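Tagle Tool Library: progress report to the Sollomik Fund
March 21, 2019
3 min read

Prepared by Meenakshi Kotian, with notes from Ariel Dalisay

This report covers the period since our last payment. The grant was given for fitting out the lending room at Tagle and getting the tool collection into a state where residents can borrow from it.

Fitting out

The old shelving has been taken out and the walls repaired and painted. Mikitel delivered the pegboard panels nine days later than agreed, which pushed back the hanging of the tools. They did not charge us for delivery. Four panels are now up. The fifth is in storage until the electrician has moved a socket on the window side.

Lighting is finished. The floor is not. Kristine Ocampo has a second quote for the floor paint and we expect to accept it, as the first one did not include filling the cracks near the door.

The collection

We have 110 tools sorted, cleaned and entered in the lending book. Most came from the two collection days in the fall. A further box of donated items has not been gone through yet. Anything with a damaged cord has been set aside and will not be lent until it has been tested.

Milagros Evangelista worked out the layout. Her first plan grouped tools by size, and people trying it could not find what they wanted. The second plan groups them by the kind of job a borrower is likely to be doing, so painting tools hang beside the things used for small repairs. A few garden hand tools share the same board for now. They will move when the fifth panel is up.

Hooks have been a problem. The plastic ones from Plustik were cheap but came loose under anything heavier than a screwdriver, and we have stopped using them on the main boards. The replacements cost more and took the hardware line over budget by 40 dollars. We covered this from the amount set aside for signs. 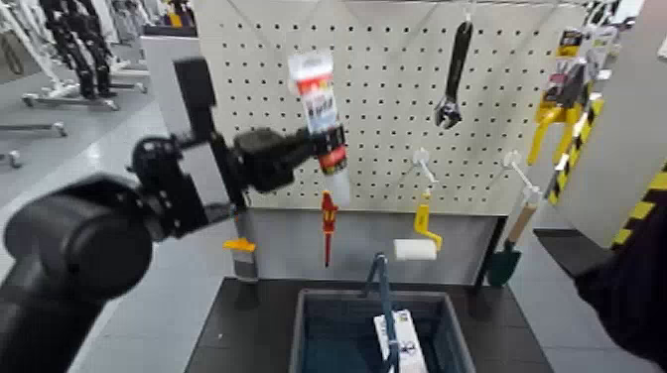

Consumables such as sealant, sandpaper and roller covers were not in the original application. Borrowers asked for them often enough during the trial that we now keep a small stock and sell it at cost. The money is recorded separately and no grant funds have been used for it.

Still to do

Jennylyn Sarmiento is writing the borrowing rules and the deposit form. Labels for the boards are printed but not attached. The testing of the electrical items is booked for the end of March, and we would like to open shortly after that. If the floor is delayed again we will open with half the room.

Receipts for the panels, paint and lighting are attached. The hook receipts will follow with the final claim.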